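Moved out of the Zusberg apartment last week after 4 years. Before packing I decided to go through every piece of clothing I own and write it all down. Posting what I found in case anyone else is about to do the same.

I spent 1,870 dollars on clothes in that time. That comes from bank statements, so cash at thrift stores isn't in there. Shoes and coats were most of it.

The cheap stuff did better than I expected. A Kalileo rain jacket I paid full price for started peeling at the seams in its second February. The Sheehan work pants from the clearance rack still look fine.

Basics get worn the most and I never think about them when I shop. I kept all the tank tops and plain tees.

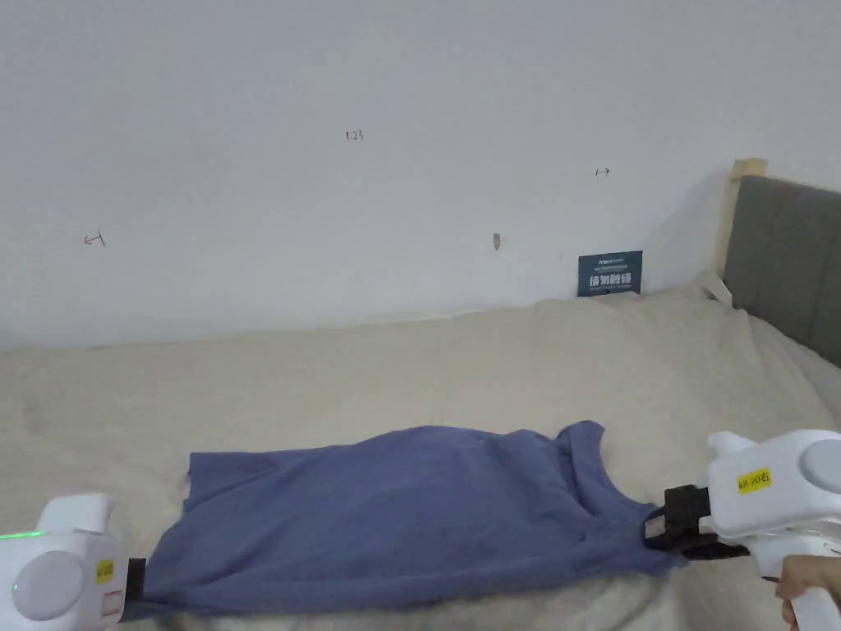 Blue tank, on the bed. Staying.

What went: anything I was saving for a smaller size, anything that needs dry cleaning, and a Bisar suit from one wedding. 8 bags total.

Brodie Whitcombe asked where I took them. The church on the corner took 4, and the rest went to the textile bin behind the library. Call first – the church only takes winter clothes part of the year.

New rule is 500 dollars a year, shoes included. I'm writing down every purchase in the same notebook. Started 13 Nov 2023 with one pack of socks.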